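Trekero Braided Cable Sleeve

Trekero is our favorite sleeve so far, and we've been making cable covers at Walczak for 14 years! It's a soft, tight weave that slides over your cords and keeps the dust, the cat and the vacuum cleaner away from them. Comes in black, gray or sand, on a 2-yard roll.
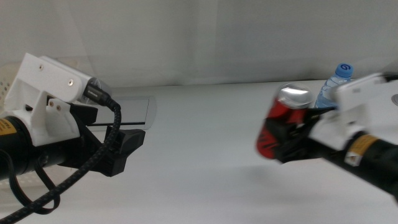
Cutting it to length is easy – sharp scissors and a quick pass with a lighter will do it. Leave some slack, though. A black braided cable hanging in a loose arc from its USB plug, like the one over the white tabletop, has the sort of easy curve we love, and Trekero will follow a bend like that without bunching up. Pull it tight and you lose all that.

The Pako end caps fit both sizes (sold separately, pack of 124). If you're covering thick power cords, have a look at the wider Wuvix sleeve too – it opens right up!

Machine wash cold, hang to dry.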